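The Pump Shed at Flosovside

My father kept a log of the bore pump for most of my childhood, and I have been transcribing it. The log runs to thirteen exercise books with red spines. Each entry gives the time of starting, the time of stopping, the height on the tank gauge before and after, and a remark. The remarks are mostly one word. "Fair." "Slow." "Belt."

Flosovside was the name on the gate and also the name people used for the four or five properties past the grid, none of which had anything else to be called. We were on the second. The house faced the wrong way for the breeze and the pump shed was downhill from it, far enough that you could hear the engine but couldn't tell from the kitchen whether it was labouring. That distinction mattered, and it's why one of us was always sent to stand near it.

From the age of eight it was usually me. The job had a fixed sequence. Open the shed door and prop it with the brick. Check the oil on the dipstick, wipe, check again. Fuel tap a quarter turn. Choke out. Decompression lever up, swing the handle until the flywheel had some weight in it, lever down. If it fired, choke in slowly over a slow count of twenty. If it didn't fire, you waited, because flooding it meant pulling the plug, and the plug spanner lived in the ute, and the ute was generally wherever Dad was.

The engine was a Wullier, single cylinder, painted a green that had gone chalky on the side facing the door. It drove the pump head by a flat belt. I have since tried to find out the model and have got no further than a casting number, which I copied off the block in pencil when I was ten and which is still inside the back cover of book six. Two of the digits are doubtful. I pressed too hard and the lead broke.

What I remember best is the sound with the load on. Unloaded, the governor hunted — up, down, up, down — and the whole shed had a kind of limp. When the water reached the head the note dropped and evened out. You felt it in the slab through your thongs before you properly heard it. Dad could pick it from the machinery shed with a grinder going.

The belt was leather when I was small and rubberised canvas afterwards. The change is in book four, under November, with the remark "New belt, wrong width, will do." It did for nine years. He dressed it with something out of a yellow tin that smelled of pine and mutton fat, and he cut the old one into strips for gate hinges and knife sheaths and, once, a strap for my school case. The case outlasted the school.

Rohani Tarigan's family had the property below ours and shared the bore in dry years. There was no written agreement. Her father would come up at five in the afternoon with the poly line over his shoulder, couple it on at the tee, and sit on an upturned drum until their header tank was full. He and Dad talked about rainfall in points well after everybody else had gone to millimetres. I can still do the conversion faster than I can do most sums: four points to the millimetre, near enough, and a hundred to the inch. Rohani and I were supposed to be watching the coupling for leaks. We built dams in the overflow instead, with spillways, and on one occasion diverted the whole lot under the shed door.

That entry is in book five. The remark is "Children."
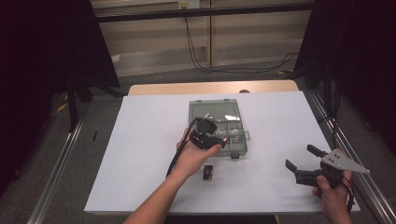 Rohani has read the draft of this and disputes the coupling. By her account it was never at the tee, it was at the standpipe on the fence line, and I have moved it uphill to make her father's walk longer than it was. She also says the drum was a milk crate, that the diversion of the overflow was my idea and my shovel, and that the shed had a second door on the creek side which I have left out altogether.

She is right about the second door. I had forgotten it completely until I read her message, and then I could feel the latch, a length of fencing wire bent into a hook, with the end turned back so it wouldn't catch you. I don't concede the standpipe. Book seven has a sketch of the line in Dad's hand, with the tee marked T and a small cross at the fence marked "stop cock, seized." You can't couple anything to a seized stop cock. She says it wasn't seized when we were little. The sketch isn't dated, so we have left it there.

The transcription itself is slow going. Dad wrote his sevens with a bar and his ones with a long upstroke, and in biro on damp paper the two converge. I've settled on a rule: where the gauge reading before and after would imply the tank losing water while the pump was running, it's a seven. The rule has failed twice, both times in the same summer, and on checking the remarks I found that the tank was in fact losing water while the pump was running. A seam had gone at the bottom of the second ring. He patched it with lead sheet and a bolt and two washers cut from an inner tube, and it wept a bit until the day it was pulled down.

There are gaps. Book nine stops partway down a page and book ten begins with the gauge at a different zero. That was the winter he was in hospital in town, and Mum ran the pump herself, by ear, and wrote nothing down. I asked her once how she'd known when to stop it. She said when the washing was done. I had always taken the log as proof that the job needed a log, and I suppose I went looking in book ten for some sign of trouble. There isn't any. His first remark on coming home is "Tank full."

The electric pump went in after I'd left for the coast. It has a pressure switch and a grey box on the wall, and it starts when somebody runs a tap. He kept the log going for a while, though there was no starting time to put in it. The last book has gauge heights only, then every second day, then once a fortnight. The remarks get longer as the figures thin out, and some of them aren't about water. There is one on the price of wethers. There's another about a goanna in the roof that takes up most of a page, and it's the only place in thirteen books where he uses a semicolon.

I went back last winter to photograph the covers and measure the shed. Internally it is 2.4 metres by 3.1, a good deal smaller than the one I have in my head. The slab has four bolts standing up in it where the Wullier sat, the threads still greased and wrapped in rag. The engine went to a man over the range who wanted it for parts. The brick was beside the door. I propped the door with it, out of habit, and stood where I used to stand, which put my head among the rafters.

Remaining to be done: books eleven and twelve, the loose sheets at the back of three, and the rainfall columns, which I've been skipping. Rohani has offered her father's rain book for comparison. It was kept in a different gauge a kilometre away by a man who, by his own daughter's account, rounded up.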